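纺织与日常生活(选修) 讲义
第5讲 牛仔布:来历、褪色与几种靠不住的说法
主讲:Gertraud Pichler 讨论课:Shahnaz Akanda

上一讲留下的问题还没有讲完,先补两句。羊毛毡那一节有同学问,为什么教材里说的年代和博物馆标签上的年代对不上。我的回答是两边都不要急着信,先去看各自引的是什么。今天这一讲基本上是同一个毛病的另一个病例,而且更严重,牛仔布的故事太好讲了,讲的人又大多有东西要卖。

一、名字从哪里来

几乎每一本通俗读物都会告诉你,denim 来自法语 serge de Nîmes,即尼姆的哔叽;jean 来自热那亚。第二条问题不大,英语文献里很早就有用产地称呼这类棉麻粗布的例子,拼法五花八门,但线索是连着的。第一条就要小心。尼姆当地的哔叽,按现有的记载看,常用羊毛,或者羊毛和丝混纺;我们今天叫 denim 的东西是棉布。一个名字从一种织物挪到另一种织物上,当然完全可能,纺织史上这种事多得很。可是“可能”和“就是这样”之间还差着证据。也有人提出,英国商人给自家的布安了个法国名字,图个体面。这个解释听上去很合理,正因为太合理,我也不敢给它打高分。

请大家在笔记里把两件事分开写:词的来源,布的来源。考卷上把这两者混在一起的,每年都有。

补充一点:十九世纪美国的纺织品广告里,jean 和 denim 是作为两种不同的布分开列的。前者经纬同色,后者经纱染色、纬纱本色。后来裤子叫了 jeans,用的却是 denim。凡是把两个词当同义词往回推到十七世纪的文章,可以直接跳过那一段。

二、结构

标准的牛仔布是经面斜纹。经纱染靛蓝,纬纱不染或只漂白,所以正面蓝,反面浅。常见的是三上一下,也有二上一下的轻薄品种。斜纹方向有左有右,还有破斜纹。破斜纹的用处比较清楚:普通斜纹布洗过以后会往一边扭,裤缝跑到小腿前面来,大家多半穿过这样的裤子。把斜纹方向每隔几根经纱倒一次,扭力大致抵消。

左斜纹手感较软这个说法,理由是纱线捻向和斜纹方向配合,纱线稍微松开。原理上讲得通。但我请 Jucélia Brandão 在她的织物实验课上做过盲摸,学生的回答乱成一片。样布少,后整理也没有完全统一,所以我不会拿它去推翻什么,只能说:如果差别真有厂家讲的那么明显,不应该这么难摸出来。

重量用盎司每平方码表示。注意有的厂家报的是下机坯布重量,有的报缩水整理以后的重量,两个数字不能直接比。吊牌上从来不写是哪一个。

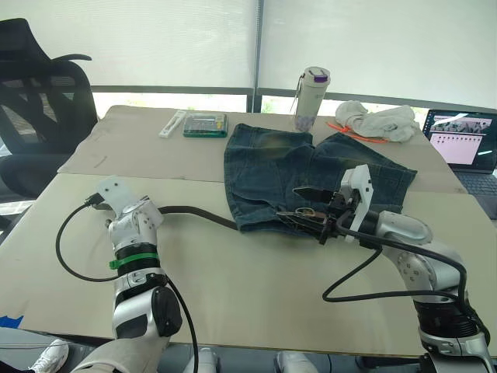 重量和耐穿的关系也常被夸大。厚布耐磨,这在平磨试验里是看得到的,可是裤子坏的地方往往在裆部、口袋角和裤脚折边,那里受的是反复弯折和摩擦,厚布在折痕处反而容易磨白磨断。平磨仪上的成绩搬到人身上,中间隔着走路、坐椅子、骑车、洗衣机。诸位以后如果去厂里工作,会看到很多“耐磨提高”的表格,请先问一句是什么动作磨的。

三、靛蓝

靛蓝不溶于水。要先还原成可溶的隐色体,纱线浸进去,提出来见空气,重新氧化,颜料就留在纤维上。反复浸、反复氧化,颜色一层层加深。绳状染色把这个过程做快了,纱芯来不及染透,外蓝里白,这叫环染。褪色就从这里来:表层磨掉,白芯露出来。

十九世纪末合成靛蓝进入市场,此后天然靛蓝很快退到边缘。现在又有人卖“天然靛蓝”的裤子,说颜色更有层次,说对皮肤好。分子是同一个分子。天然染料里带着少量靛红之类的杂质,色光有些差别是可能的;对皮肤好这一句,我没有见过像样的依据。至于驱蛇,就更不必讨论了,虽然每年都有人在作业里写。有兴趣的同学可以去找一找驱蛇说最早的出处,我找了很久,只找到互相引用的文章。

另外,天然未必等于干净。传统染缸用过的还原剂和碱,排出去一样是麻烦。讨论课上 Shahnaz 会讲她家乡种靛的旧账,那部分历史比染料本身更要紧,请务必到课。指定阅读里关于种植园的一章不许跳。

四、铆钉

1873年的美国专利保护的是用金属铆钉加固口袋开口的做法。铆钉本身早就有,皮具和马具上用得很普遍;工装裤也早就有。新的是这个搭配和这张专利。通俗史里常见的场面是一个淘金者抱怨口袋总被矿石撑破,裁缝灵机一动。时间就不对,加州淘金热的高峰比专利早二十多年。专利文件里也没有淘金者。广告里有。

还有一种说法,第一批裤子是拿帐篷布或者帆布改的,卖不出去的帐篷救了一门生意。这个故事至今印在一些课外读物里。早期公司档案在1906年旧金山的地震和大火里损失很大,留下的空白正好给后人填故事。档案没有了,只能说不知道;拿“没有证据反驳”当证据,本课程一律不给分。

后袋上的铆钉为什么后来取消,有说刮坏马鞍,有说刮坏椅子,有说战时省金属。几条可以同时成立,也可能都是事后补的。去查年代,再看哪条说得过去。

五、褪色和做旧

这一节 Ronaldo Dantas 去年代过课,他的观点和我不同,我把两边都写上。

他认为,褪色花纹是穿着者身体的记录,大腿根的放射状折痕(行话叫猫须)、膝后的蜂窝、口袋里钱包的方形印子,都可以当作材料来读,像读一件工具的磨损面。我同意可以读,但要看读的是哪一条裤子。从八十年代以来,市面上出售的裤子相当一部分在出厂前就做过石磨、酶洗、喷砂或者手擦。猫须可以用砂纸擦出来,也可以在模板上压出来,发黄的旧色可以套染。拿着一条来路不明的裤子讲穿着者的生活,很可能讲的是水洗厂某位工人的一个下午。

区分的办法有一些,都不算可靠。手擦的猫须往往左右过于对称,折痕走向和布料真实的起皱位置不合;真正穿出来的折痕,棱线上磨损,棱线两侧仍然深。可是好的工厂早就会模仿这些了。Dantas 的学生做过辨认练习,他们自己觉得很准,我看了记录以后觉得不那么准,主要是他们事先知道哪几条是旧货店买的。

喷砂要单独说一句。吸入二氧化硅粉尘会得矽肺,这在采矿和铸造行业是早就清楚的事。同样的砂子换到服装厂里喷,粉尘不会因为喷的是裤子就变得无害。各厂的防护情况我没有可信的数字,厂方给的我也不引。

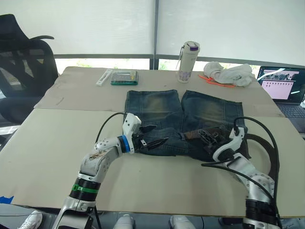 本页最后修改:2004年3月10日 修改人:G. Pichler

六、数字从哪里来:一个练习

下面这段话摘自 Clotlow 公司发给经销商的小册子,Aparecida Fagundes 从一次展销会上带回来的:“每一条 Trumavine 系列长裤,从棉田到衣架节省用水2591升。”

请在讨论课之前写出这句话里缺什么。我先起个头。节省是和谁比?和同一家工厂去年的做法比,还是和一条想象出来的最费水的裤子比?棉田算进去了,那么是灌溉棉还是雨养棉?雨水算不算水?精确到个位的数字尤其值得怀疑,灌溉用水各地差得很远,收成年年不同,没有哪一种算法能把误差压到一升。末尾那个“1”是计算器给的,和田里的事没有关系。

Fagundes 写信问过公司,收到的回信是另一本小册子,纸比前一本好。

类似的还有“一辈子只洗几次”的宣传。Wiriya 店里的卡片建议顾客尽量不要洗,有味道就放冰柜。冷冻会让一部分细菌停止活动,拿出来回温以后又恢复,皮脂和灰也还在布里。不洗确实能保住原色,褪色花纹的反差也更大,这个效果是有的。至于“不洗更耐穿”,汗和砂粒留在纤维之间也会磨损,两边各有道理,我没有见到控制得好的比较。要是有同学愿意拿自己的裤子做,请先和室友商量。

七、尺码

腰围标的英寸数和尺子量出来的不一样,大家都知道。解释通常有虚荣尺码、裁剪公差、量法不同这几种。虚荣尺码的说法流传最广,因为讲起来最有趣,记者也最爱写。我不否认有这回事,但量法不同就能解释掉不少:腰头是弧形的还是直的,前后腰对齐量还是自然摊平量,扣子扣上没有,拉紧没有。系着腰带量和抽掉腰带量也会有出入。做作业时请写明你的量法,平放,扣好,不拉伸,前后腰线是否对齐也要写。

洗前洗后各量一次。缩水在经向比纬向明显,裤长变得比腰围多。标签上写“已预缩”的也要量。

八、作业

1. 任选本讲中的一种“来源故事”,往回追出处。每退一步都要注明你看到的是原件、转引,还是转引的转引。追不下去就写追不下去,停在哪里也是结果。

2. 找一条自己的或者家里人的牛仔裤,写2页磨损观察。先写看到的,再写推测,两部分分开,不要穿插。购买时是否已经做旧,不知道就写不知道。

3. 评 Jiltton 商品目录里的一段文字(复印件在系办公室门口的纸盒里)。目录中“传统梭织机织造,因此品质更高”这一句,请说明“因此”两个字成立需要哪些条件。提示:梭织机布幅窄,有布边;布边好看是一回事,布的强度是另一回事。

交作业时间在6月,具体日期以系里布告栏为准。迟交的照旧扣分,打印机坏了不算理由。

九、阅读

必读是课程读本第4章,连同注释一起读。注释里有两处页码是错的,我不告诉你们是哪两处。

选读部分里那本讲牛仔裤与美国精神的书,图很好,文字请当作二十世纪后期的广告史料来读。书中凡是“据说”开头的句子后面都没有出处,有些不以“据说”开头的也没有。

讨论课分组名单贴在 Akanda 的门上。上次没有签到的同学去补签。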